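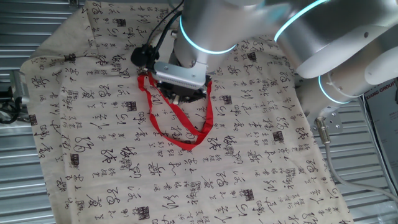
Visual Segmentation of Deformable and Rigid Objects on a Patterned Background
Final project report, Manipulation Lab course
Author: Ehsan Taheri
Submitted 18 Jan 2024

1. Problem

Segmentation models used in tabletop manipulation are mostly tuned on plain surfaces. Thin objects such as straps are already hard to segment on a plain table, and printed text behind them adds edges at the same scale as the object. This project measured how much a text-covered background degrades the masks of a red lanyard and a small drum with its stick, and whether a background model recovers the loss.

2. Setup

The table was draped with a cotton cloth printed with black calligraphy. The print includes small dark seal marks, which the baseline often proposed as separate objects. The cloth was not ironed or clamped. It shifts between trials, so a fixed reference image of the background can't be subtracted directly.

Views came from fixed cameras. Two object groups were used:

Lanyard: red, flat, held in the gripper so that it hangs as a loop over the print.
Drum: red body, white drumhead, red strap, with a white drumstick held in the gripper.

3. Data

A total of 692 images were labeled by hand. Of these, 200 were held out for testing and never used for threshold selection. Labels were made in Gralter and exported as binary masks. Twisted sections of a strap were labeled as one region.

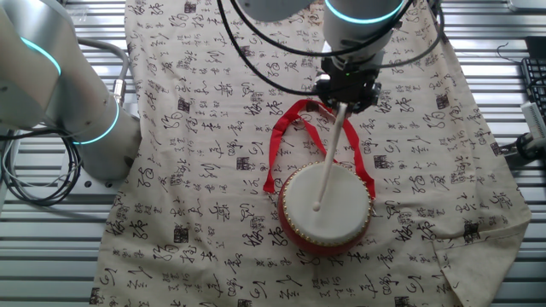
The drumstick was the most difficult class. The drumhead is also white, and when the tip rests on it there is very little contrast between the two. Mask boundaries for the stick were therefore scored only on the part outside the drumhead outline. The remaining part was scored separately and is not included in the totals.

4. Method

The baseline is the Movier network with its default weights. The modified version adds a local texture term, computed in windows of 80 pixels, that lowers the score of regions whose stroke statistics match the surrounding cloth. No color rule was used.

5. Results

On the test images the baseline produced 271 false regions, most of them on large brush characters and seal marks. The texture term removed the majority of these. Lanyard masks improved most along the lower part of the loop. Drum masks changed little, and stick masks became slightly worse near dark characters.

6. Limitations

Only one cloth was tested. Folds in the fabric still cause errors, as the texture windows there mix two orientations of the print. A second background is planned for March.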